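The Plutbridge House Hotel had 51 rooms and one way of folding a towel, and the way belonged to Ineke Hendriks.

She had brought it with her from a bigger place in Wotgate, along with a sewing kit and a low opinion of swans. Swans were for honeymoon resorts. At Plutbridge the towel was folded in thirds the long way, then over, then over again, so that a guest coming out of the shower would meet a thick, quiet edge and feel that somebody had a grip on things.

I was hired in May. I had a degree in medieval history, and I assumed that a person who could follow the Avignon papacy could manage a bath towel. By the end of my first morning I had folded the same one 8 times on the round table in the linen room. It looked like something that had been dropped from a modest height.

"Again," said Ineke, who was doing pillowcases and hadn't looked up.

So I shook it out. I smoothed the thirds with the side of my hand, the way she did, and I kept my breathing even. I turned it over once, then once more, and patted the whole business down. The layers bulged a little at one corner, where they'd started to come away from each other, but the hem band ran flat across the end and the fold had some body to it. It lay at a slant. I decided the slant was confident.

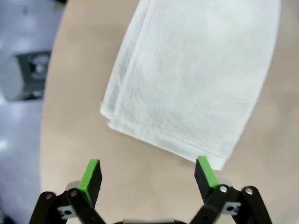
Ineke said that a towel with its mouth open would be talking by lunchtime, and that she had heard enough from me already.

I pinched the corner shut. It opened again. I leaned on it with my elbow and asked, to fill the time, whether any guest in the history of the hotel had ever mentioned the folding.

She thought about this fairly. A Mr. Josard had, she said. He'd stayed six nights and written on the comment card that the towels were "very square." She had kept the card. It was in the sewing kit, under the buttons, and she got it out and let me read it without letting me hold it.

"He also complained about the eggs," I said.

"The eggs are Kramer's department."

She put the card back and came around to my side of the table. I took my elbow away. She ran one thumb along the loose edges, tucked something I hadn't known was there to tuck, and turned the towel a few degrees until it sat straight. The whole thing took less time than the papacy of Urban VII.

"How many before you got it right?" I asked.

"A thousand," said Ineke. She picked it up by the fold, gave it one hard shake, and handed it back to me flat.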